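HOSP 125: Housekeeping Operations
Unit 4 handout: Guest bathrooms, amenities and restocking
Instructor: Ratree Noiphan

Read this before the Mastmont site visit. The reading from last week (linen par levels) is still on the quiz.

1. Where the bathroom fits in the room sequence

Most properties teach one of two orders. In the first, the attendant strips the bed, starts the bathroom, and makes the bed while the cleaner sits on the tub and toilet. In the second, the bathroom is finished completely before anyone touches the bed. Mastmont uses the first order. Skernwood, the smaller property we discussed in March, uses the second.

The argument for the first order is dwell time. A disinfectant has to stay on the surface for the period printed on its label. If it is wiped off early, the surface may look clean but has not been disinfected. Attendants who are behind schedule tend to cut dwell time first.

2. Order of work inside the bathroom

Remove trash and used linen.
Apply cleaner to toilet, tub or shower, and sink.
Clean mirror and light fixtures.
Work from high to low, and from the cleanest area to the dirtiest.
Toilet last, with its own cloth. That cloth does not go back on the cart with the others.
Floor on the way out, starting at the far corner.

Cloth colors differ from one property to the next. Learn the chart where you work and don't carry over the one from your last job.

3. Stayover rooms and guest belongings

A stayover is a room where the guest is staying at least one more night. The rule on belongings is simple to state: clean around them, move them only when you have to, and put them back in the same spot. Medicines are not moved at all. If a counter is covered, clean the open part and leave a card.

Do not throw away anything that is not in the trash can. A nearly flat tube or an inch of shampoo still belongs to the guest. Napaporn Wiriya, who ran the floor team at Skernwood, kept a log of complaints, and missing toiletries came up more often than missing clothing. 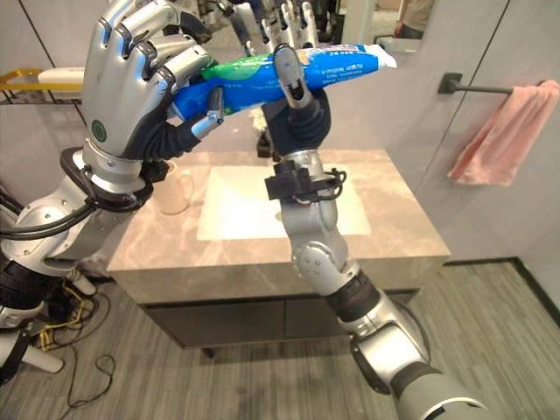 4. Amenities on request

Toothpaste, toothbrushes, razors and combs are usually kept at the front desk or in the floor closet and sent up when a guest calls. Stocking them in every room raises cost and waste. Skernwood, with 60 rooms, sends them on request only. Mastmont has 209 rooms and stocks a dental kit on its top two floors.

To set a par for request items, take the average weekly use, add a margin for late deliveries, and round up to a full case. If a property hands out 105 kits a week and wants a margin of 20 kits, the par before rounding is 125.

5. Terms to know

Stayover, checkout, dwell time, par, request item, refusal card, cross-contamination.

6. Assignment

Write one page comparing the two room sequences in section 1. Say which you would choose for a property with many one-night stays, and why. Hand it in on paper at the start of class, Thursday, October 17, 2019. Questions about the site visit go to Mei Castellanos. Wear closed shoes.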